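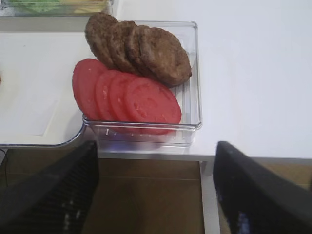

Do Calorie Labels Change What Students Order?

Thabiso Nkosi, term project report

Background

The campus grill, Gostard, put calorie numbers on its menu boards in December. The dining office says the labels help people eat lighter. I wanted to see if the receipts back that up, and I doubted it from the start.

Method

I compared lunch receipts from one week before the labels went up with one week after. That gave me 162 orders before and 202 after. I also handed out a short survey at Koson Hall. Combo meals were counted as one order.

Results

Burgers were still the top seller in both weeks. Salads went up a little – but a salad coupon ran during the second week, so I can't give the labels credit for it. Most people who filled out the survey said they had noticed the numbers. Only 3 said they had changed their order, and one of those had switched to a bigger meal.

Problems

One week is short. The after week also fell close to finals, when people eat at odd hours. The survey asked people to judge their own habits, and I don't trust those answers much.

Next steps

Repeat the count over 4 weeks with no coupons running, and ask Gostard for drink sales too.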